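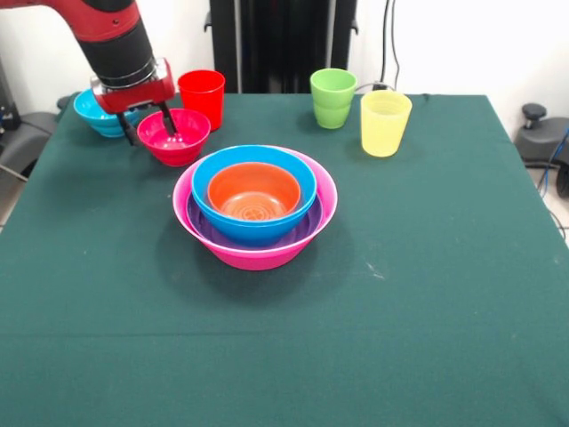
Pisia Nightlife Pass, reviewed after one season

Posted 27 Dec 2019

The Pisia pass is a phone app that gets you into bars and clubs in the city without paying at each door. You buy it for one, three or seven nights, and it comes with a map of the places that accept it. I bought my first one in May for a long weekend and have used it on three more trips since then, so this covers both the summer and the winter lists.

What you get

Entry to the clubs on the list, one drink per night at a bar of your choice, and cloakroom at most of the larger venues. The drink is a house beer, a house wine or a soft drink. If you want a cocktail you pay the full price – there is no discount for pass holders, although the website hints at one.

The venues

The list is strongest in Lunde, the old market district. Most of the gay bars are there, within a short walk of each other, and all but two of them took the pass without any trouble. These are small places with a mixed crowd, busy early and mostly quiet by one in the morning. Few of them charge at the door anyway, so the pass doesn't save you much on a night that stays in Lunde.

Fladow is where it pays for itself. The big dance clubs are out there by the canal, and entry on a weekend is steep. The largest has room for 2000 people over three floors, and the pass got me in through a separate line that took five minutes when the main one was nearly an hour. The women's night in the smaller hall next door is included too, but you have to reserve by 8 pm the same day. I missed that the first time and paid.

Vutgate has only three places on the list. One was closed for a private party when I went, and the app still showed it as open.

The app

It works, mostly. The map is clear and you can filter by music, crowd and step-free access. The access information was correct everywhere I checked it, including which toilets are up a flight of stairs. Opening hours are less reliable. Two bars had changed theirs for the winter and the app had the old times.

You need a data connection to show the code at the door. In the basement club in Fladow the signal drops before you reach the desk, so open the code on the street. Screenshots are refused.

Support answered one of my messages the next morning and never answered the other, which was about the drink I couldn't claim in Vutgate.

Who should buy it

If you plan on two or more club nights in Fladow, the three-night pass is worth the money. For a bar weekend in Lunde, skip it and pay as you go. The seven-night version only makes sense during Pride week, when door prices go up and the pass stays the same.

One thing to check first: the nights have to be used in a row. A night off counts as a night used, and there are no refunds once the first code has been scanned.

Rating: 3.5 out of 5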